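賃貸の北側の部屋、冬の結露どうしてますか

1: mado_kita
築年数の古い賃貸に住んでいます。北側の六畳の窓が毎朝びしょびしょで、サッシの下に水がたまります。タオルで拭いても昼にはまた曇っています。窓枠のゴムに黒い点が出てきたので、そろそろ本気で対策したいです。工事は不可、予算は安いほど助かります。

2: hinoki88
湿度計は置いてますか。まず数字を見ないと何が効いたか分からないですよ。

3: mado_kita
置いてないです。買ってきます。

4: suisou_oyaji
うちも北向きです。寝る前に2分だけ窓を開けて、朝も同じことをしています。これで下にたまる量はかなり減りました。暖房は切りません。寒いのは最初だけです。

5: tanuki_soba
換気より断熱シートでしょう。Reveckの気泡入りのやつを貼って三年目ですが、拭く回数は減りました。見た目は悪いです。

6: hinoki88
>>5
シートはガラスには効くけど、アルミのサッシ部分はそのまま冷えるので、水はそっちに出ます。うちはそれで窓枠のカビがひどくなってシートをはがしました。

7: tanuki_soba
>>6
貼り方だと思います。端をきっちり合わせていれば、うちはサッシもそこまで濡れません。

8: hinoki88
端まで貼ってましたよ。間取りと建物の違いじゃないですか。こっちは一階で、窓の外がすぐ隣の塀です。

9: mado_kita
湿度計買いました。Erso​yの安いのです。夜の十時で湿度が68パーセント、室温は17度でした。高いんでしょうか。

10: suisou_oyaji
高いです。冬なら50パーセントまで下げたいところ。部屋干ししてませんか。

11: mado_kita
してます。その北側の部屋で。

12: suisou_oyaji
原因の大半はそれだと思います。干す場所を浴室に移して換気扇を回してください。

13: kururi_n
横からすみません。うちは浴室に窓も乾燥機もなくて、換気扇だけだと厚手のものが二日かかります。結局Runsteadの除湿機を買いました。冬はデシカント式じゃないと水が取れないと店で言われて、それにしました。電気代は上がりましたが、タンクに水がたまるので取れてはいるようです。

置き場所は最初、窓のすぐ下にしていましたが、洗濯物の真下に変えたら乾くのが早くなりました。窓の水も減っています。ドアは閉めて使っています。開けていると廊下の湿気まで吸っている感じで、なかなか湿度が下がりません。
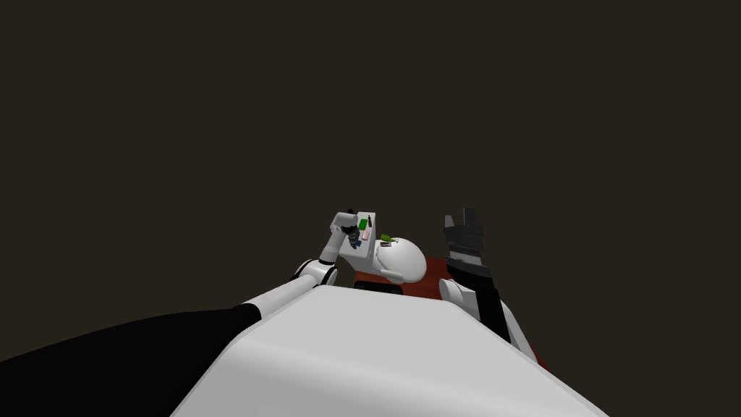
それと、フィルターの掃除は説明書より多めにしたほうがいいです。部屋干しだと糸くずがすごくて、私は毎週やっています。音は強運転だとテレビの音量を上げるくらい。寝るときは弱にしてタイマーを入れています。

14: tanuki_soba
除湿機は本体が高いので、スレ主の予算だと厳しいのでは。

15: kururi_n
中古なら安いのもあります。ただ古いものはリコール対象かどうか型番で調べてからにしてください。

16: nuno_to_ito
カーテンの話が出ていないので書きます。厚いカーテンを閉め切ると窓が冷えて、かえって結露が増えます。下を少し開けるか、朝早めに開けるだけで乾き方が変わります。うちは丈を詰めて床から9センチ空けました。

17: hinoki88
>>16
それは同意。でも足元に冷気が来ませんか。

18: nuno_to_ito
来ます。そこは我慢しています。

19: suisou_oyaji
家具も壁から離したほうがいいです。前の部屋でタンスの裏が全面カビて、退去のときにもめました。

20: mado_kita
本棚が北側の壁にぴったりついてます。裏を見たら壁紙が少し湿っていました。動かします。

21: tanuki_soba
黒い点のほうは早めに落としたほうがいいですよ。ゴムに染み込むと取れなくなります。Seteroのカビ取りジェルを塗ってラップをかぶせておくとだいたい消えます。

22: hinoki88
塩素系なら換気しながら、手袋も。酸性の洗剤とは絶対に混ぜないでください。カーテンにつくと色が抜けるので外してからがいいです。ラップまでは要らないと思いますが。

23: tanuki_soba
垂れ防止にもなるので私は使います。

24: mado_kita
経過です。洗濯物を浴室に移して、寝る前と朝に窓を開けるようにしました。夜の湿度は55パーセント前後になりました。窓はまだ曇りますが、下に水がたまることはなくなりました。黒い点はジェルで薄くなった程度です。もう一度やってみます。シートは意見が割れているので、窓の半分だけ貼って比べてみようと思います。

25: hinoki88
半分貼りはいいですね。サッシの下側の水も比べてみてください。

26: suisou_oyaji
網入りガラスだとシートで熱割れすることがあるので、貼る前に確認を。適合表が袋の裏に載っているはずです。

27: mado_kita
網入りでした。管理会社に聞いてからにします。

28: kururi_n
それなら吸水テープはどうですか。ガラスの下に貼るだけの細いやつ。二週間くらいで貼り替えないとテープ自体がカビますけど。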